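Bench software tips, suturing edition. Last tidied 28 August 2023.

I love this part of the job! Most of these tips come from long afternoons on the Grivham rig, and almost all of them are things you can change before lunch.

## Seeing past the shine

- Lock exposure and white balance before you start logging. Auto-exposure will chase every bit of steel that swings by, and your color thresholds go with it.
- Mask the highlights first and segment second. A saturated blob on a clamp edge can pass for a needle if you let it.
- Give cast shadows their own label. We used to lump them in with "wound," and the planner kept picking lovely entry points in the dark strip under a tool.
- Save the ugly frames. I keep a folder of 251 close-ups with glare, blur and something big in front of the lens, and every new model has to get through it before it goes near the arm.

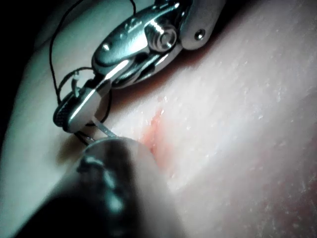 *Polished clamp on skin, with a dark shadow right underneath.*

Depth deserves a note of its own. Near shiny metal, treat a missing depth value as "unknown" and never as "free." It's a one-line change in Ullum (look for the fill rule in the map settings) and it cured more odd approach paths for us than any tuning did.

Cords are the other troublemaker. A thin black cord and a thin black suture look awfully similar in a small crop, so feed the tracker a wider crop and let it follow the strand for a while before it commits to a label. Slower, yes — but so much calmer to watch.

## Getting the jaws where you want them

Plan to a hover pose above the tissue, stop, look again, then go in. I set the pause at 900 milliseconds and haven't felt like shortening it. The second look corrects for whatever moved while the arm was traveling, and something usually has.

Keep the jaw angle as its own channel in the controller. If open and close are baked into the approach path, you'll be replanning the whole thing every time you want a slightly wider bite.

Draw the planned line over the live view, in a color the tissue doesn't have. Ours is bright green. With an overlay, you can tell at a glance if the planner is aiming at the open part of a cut or has latched onto the part that's already stitched.

One more for the cable crowd: add keep-out tubes along any wire you can see, and refresh them at every hover. Podgate does this with a small script, and the tubes can be as crude as you like.
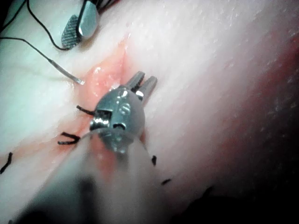
A reader comments: I'd go further on the stitched part. We store each finished suture as a landmark and have the planner fit its line through those, so if one thread end gets hidden behind the shaft the estimate barely moves. Drop the landmarks when you reset, though. We once ran a whole morning on yesterday's.

Great addition, and I've borrowed it already! On our side the landmarks live in the run file, so they clear themselves with each new run number. (We're on 1407.)

## Small habits

- Name log folders by run number, then tool.
- Log the commanded pose and the measured pose side by side.
- Replay yesterday's run in simulation while the coffee brews.
- Write down the gripper offset after every tool change, even if it looks the same.

In September I'm adding a section on thread tension, with the filter settings we use at Mahama.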